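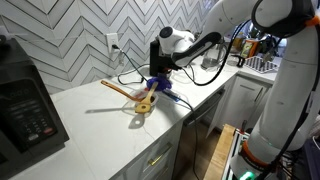 **木勺木铲插在台面的小透明盒里,算收好了吗?**

算收了一半。东西有了固定的地方,可这个地方站不站得住、好不好洗、顺不顺手,都还没人验证过。

各位好,接着 Cundgate 厨房列表里“小盒子”那一串往下说。先把原信贴上来,免得新来的朋友翻半天。

> 发件人:Munasinghe
> 主题:Uster 那间厨房,台面整理的思路
>
> 我建议按 Druvholm 清单来:每天都用的木铲木勺单独拿出来,放在一个小的透明容器里,摆在台面上伸手就够得着的位置。其余的进大筒。透明的好处是看得见底,脏了马上知道。盖子用不上的统一收走。照这个办法,台面能清爽很多,做饭时也少翻找。清单第 9 条写得很明白:“常用之物,不过两件。”
>
> 不锈钢筒我不主张扔,留着装备用的。咖啡机不动,微波炉也不动,只动小东西。

Munasinghe 的信写得很顺,我读第一遍几乎点头了,读第二遍就开始犯嘀咕。

先说“清爽”。一个台面上本来有筒,现在筒旁边又多一个盒。工具还是那些工具,容器倒添了一个。添了容器还叫减法,我需要看到理由,清单上印着不算理由。

再说那个透明盒本身。木勺柄长,盒子矮,重心全在外头。勺头朝下搁进盒里,柄就斜着伸出去,占的台面比盒子本身大得多。木铲头朝上立着还好一点,可铲面往外倾,袖子一带就走。筒之所以做得高,就是为了对付长柄,这个道理厨房用品店的货架早就讲过了。

“透明看得见底”我也不太信。塑料盒用上一阵多半会起雾、起划痕,到那时候看见的是划痕还是油,得凑近了分辨。磨砂的那种就更谈不上了,空着摆在那里我都说不准它干不干净。 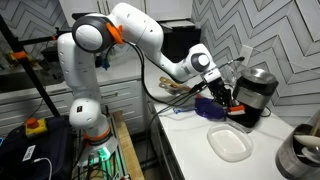 Tetsuya Oshima 回信说,他不觉得小盒子有什么错,错在大家拿它当永久的家。他的用法是做饭时摆出来,当临时搁架,收尾时盒子连同木铲一起进水槽,台面上什么也不留。他还说,木器洗完应该平躺或者挂起来晾,闷在不透气的盒底,过几个星期柄尾就发黑。

这话我大半同意。只是“收尾时一起进水槽”说着轻巧,真到晚上九点吃完饭,谁有那个心思?我自己是没有的。凡是要靠人每天都勤快的办法,我一律先打对折。

靠墙放的那派也别急着高兴。木铲直接搁在台面后头、贴着瓷砖,确实不挡路,但那里离插座近,电线也往那里走,擦台面的时候往往就绕过去了。绕过去几次,后面那一条就成了没人管的地带。

还有一件小事。咖啡机底下垫一块蓝色的圆硅胶垫,我原先以为是多余的讲究,后来自己也买了一块,承认有用:滴下来的东西有地方去,提起来冲一冲就完。要是木勺那边也有这么一块垫子,我对小盒子的意见能少掉一半。

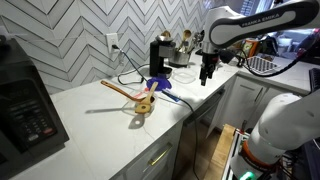 ## 我想请 Munasinghe 回答的几个问题

1. 钢筒里已经有木勺,为什么还要另外挑两件放在外面?挑的标准是什么?如果标准是“我最爱用”,那换个人做饭就全乱了。
2. 小杯子放在台面正中间,切菜在哪里切?大理石纹的台面再好看,能用的还是中间那一块。
3. 木器斜靠在塑料杯口上,杯子会不会翻?建议空杯试一次,再在杯底压点重物试一次,两次都告诉我们。
4. 盖子。信里说“统一收走”,收到哪里?透明的盖子平放在白台面上,三步之外就看不见了,结果往往是过几天又买一个新盒子。我家抽屉里有盒无盖、有盖无盒的惨状,不必在此细说。

关于第四条再补一句。台面的盖子问题,比木勺问题严重得多,可是讨论串里没有几封提到它。木勺至少天天有人用,盖子是用完一次就忘。紫色的塑料盖搁在台面中间,旁边再来一个没拆的小包装袋,不出半天,那个位置就会变成“先放一下”的地方。微波炉顶上的白纸也是同一回事。平的地方都招东西,这一点 Druvholm 清单只字未提,我认为是它最大的漏洞。

Munasinghe 说“只动小东西”,我猜是怕大家嫌麻烦。但柜子就在上头,抽屉就在下头,如果纸和盖子都不肯往里放,光给木铲找个杯子,我看不出能好多少。
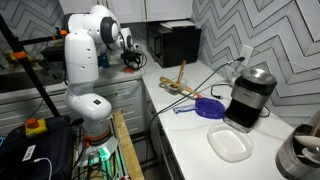 ## 我的替代方案,也请大家挑毛病

- 长柄的木器全部回到高筒。不分常用备用,勺头朝上,柄朝下。
- 筒放在咖啡机那一侧,中间空出来切菜。
- 小透明盒不扔,改装短的东西:夹子、封口条、量勺。装满为止,再多就进抽屉。
- 盖子竖着插在抽屉里,和盒子同一层。配不上的留到周二,还配不上就处理掉。
- 微波炉顶上不放纸。做不到的话,至少固定在一个文件夹里。

我也不敢说这样一定行。筒太满的时候,抽一把铲子能带出三把勺,这毛病我家就有,目前的对策是少买。另外筒底要常洗,不锈钢的看着亮,里头积的碎屑一点不比塑料盒少。

谁家真的按 Druvholm 那套过满一个月,请回一封信,好坏都写,尤其写写柄尾有没有发黑。“感觉整齐多了”这类话就不要发了,本列表上一共 116 个订户,每人感觉一次,归档就没法查了。

另,回信时请删掉多余的引用,只留你要反驳的那一段。上次有人连签名档一起引了两遍。

列表里一个用高筒的人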